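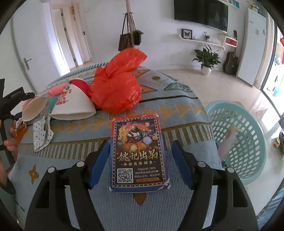 Yoon-hee Chae told the April visitors that she learned more about her own hands in one afternoon of gripper work than in all her years of using them, and that she still can't pick up a playing card without thinking it over first.

That was at our open day, and we've been quoting it ever since!

About Gavia

Gavia is a small robotics group in Metthorpe. We work on grasping: how a machine closes on an object, how hard it should press, and when it ought to let go and try again. Most of our practice happens with hand-held grippers, worked by a person, in ordinary rooms full of ordinary things. A bed with a patterned blanket on it is a wonderful place to work. Cloth gives way under a box, plastic bags bulge wherever they like, and a paper cup on its side will roll off just when you've lined up the jaws.

We started with two people and one gripper, and a lot of borrowed kitchen stuff. Catik came next. It's the software we use to sort and replay our grasps, and the current version holds 3151 of them, good ones and bad ones together (we keep the bad ones on purpose, they're the ones we argue over at lunch). Our other project, Ha, looks only at thin and light things such as paper cups, sleeves, wrappers and small card boxes. Ha is slow going and we love it.

Open days and visits

We began opening our doors because friends kept asking what we do all day, and talking about it never worked half as well as handing them the gripper. So now the visit is mostly that. There's a short talk at the beginning, then a demonstration by one of us, and then everybody has a go for as long as they want.

At the last open day 195 people came, far more than we had chairs for, and we ran the demonstration again and again until the afternoon was gone. Visitors made more than 600 grasps between them. Some of the nicest ones came from people who said at the door that they were hopeless with machines. One boy spent nearly his whole visit on a single cup, coming at it from the rim, then the base, then straight across the middle, and we let him keep going while the next group started around him.

The paper cup is everybody's favorite. The rubber pads get a good hold on it, but squeeze a little too much and the wall folds in, so you have to find the point where it's held and still round. It takes patience, and the room tends to go quiet while somebody is trying.

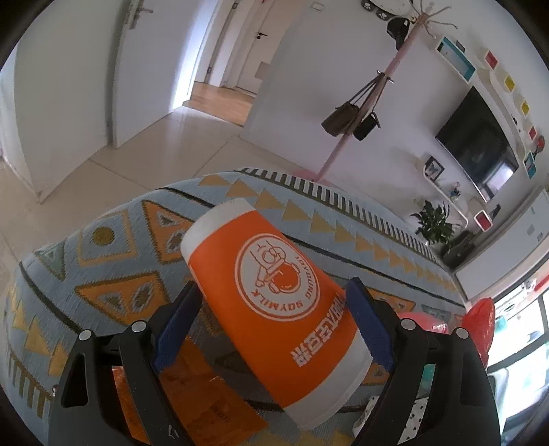
Do I need to know anything about robots before I come?
Nothing at all. We show you how to hold the gripper and how to close it, and you can start right away.

School groups are very welcome. Please write to us ahead of time so we can split the class into smaller groups and give each one a table or a sofa to work at. If you have something at home that you think would be hard to grasp, bring it along. We've had a knitted sock and a bunch of grapes so far, and both kept us busy!

Page last updated July 20, 2020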